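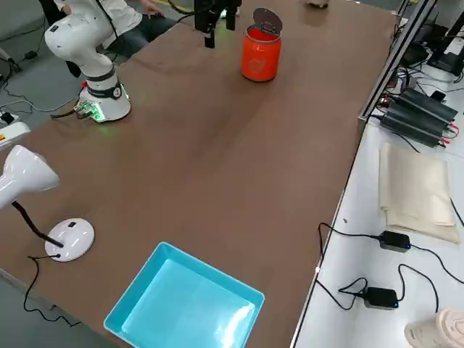 The lid bench at Rosutero, with the tray, the lamp and the tin.

Two arms, one tin

Rosutero refills and repacks household tins for small shops, and since May it has had a pair of robot arms on a table at the Noiphan building. The arms are meant to take over the lids. The suppliers, Disodell, call this "freeing people for higher-value tasks". I went along with a camera and a certain amount of doubt, and came away with both.

I'm not against machines. I spent nine years on a packing line and my wrists would have welcomed one. But I've also heard the freeing speech before, at two other firms, and on both occasions the higher-value task was the same task on a different shift. So I asked the packers what had changed so far.

Wanpen Yimyam has done lids by hand for 11 years. She can tell a bad hinge by the feel of it, and puts those tins aside without breaking off what she's saying. Now she spends part of her morning setting a single tin on the table, letting the arms have their go, and setting it down again. "I used to do tins," she told me. "Now I do one tin." She didn't say it bitterly. She did say it twice.

The view from the gripper is a good deal narrower than hers. Bare tabletop, the orange side of the tin, two black fingers. No hinge to feel, and no neighbour to ask.

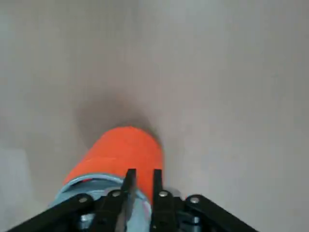

What the packers get out of it

Ask the office and the answer is training. Four of the packers have been shown how to start the arms, stop them and write up a failed attempt. Florin Tănase, who manages the bench, is keen on this and I believe he means it. He showed me the log sheet, which has a column for what went wrong and a much wider column for comments. The packers fill in the first one.

Nobody's grade has gone up. I asked whether it would, and was told it was being looked at. Uthai Thepsuriya, the union rep, has had the same reply since the table arrived and now writes the date next to it each time he gets it.

The hand benches do 400 tins a shift. Disodell's target for the arms is 100, and that is a target, with no date on it that anyone could show me. You may think that's a harmless gap which will close in time. It may. Meanwhile the hand benches are two people short, because those two people are looking after the arms, and the 400 hasn't been brought down to match. I'd have thought that was the first thing to sort out.

Getting the fingers up to the rim is a fiddly business. The tin is round and the gripper is straight, and whoever sets up the attempt has to judge where the one should meet the other. Prapai Jitpraphai is the best at it, by general agreement. She is also the newest and the lowest paid, 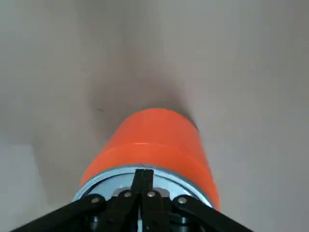

and when she is off sick the bench does very little. I put this to Florin as a risk. He put it back to me as a sign that the skills were "embedding in the team". We left it there.

There is a software side too, a scheduling program called Clelness that decides who stands where and for how long. Most of the grumbling I heard was about that and hardly any was about the arms. Clelness moved the tea break to 10.40 for the people on the table and left it at 10.15 for everyone else, so Wanpen now drinks her tea without the women she has sat with for years. It's a small thing. It's also the only change so far that every single person mentioned.

Rianne Van Damme, who signed off the purchase, was frank enough when I caught her on the stairs. No jobs will go this year, she said. I asked about next year and she said she could only speak for this one. I wrote that down as well.

From above you see how much table it takes: an arm on each side with its green light, a shallow teal bin in the far corner, cables across the back, and one orange tin with its lid up in the middle of all that brown.

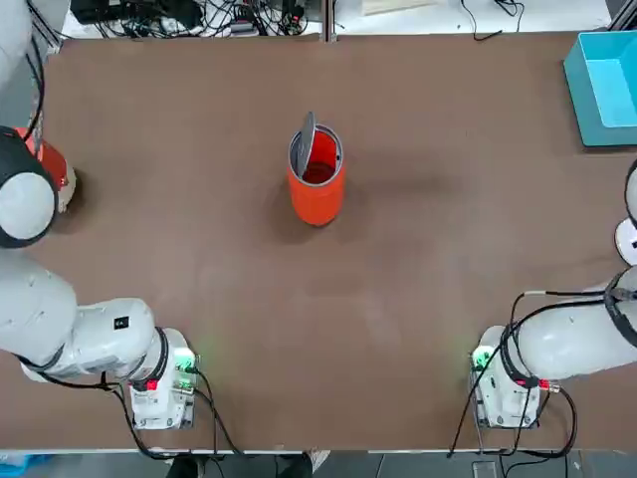 I'd like to go back once the target has been either met or quietly altered, and look at the same three things: the grade, the staffing on the hand benches and the tea break. If two of them have been put right I'll say so on this page. Uthai has promised to send me his list of dates in any case, and prints of these are going up by the clocking-in machine for anyone who wants one.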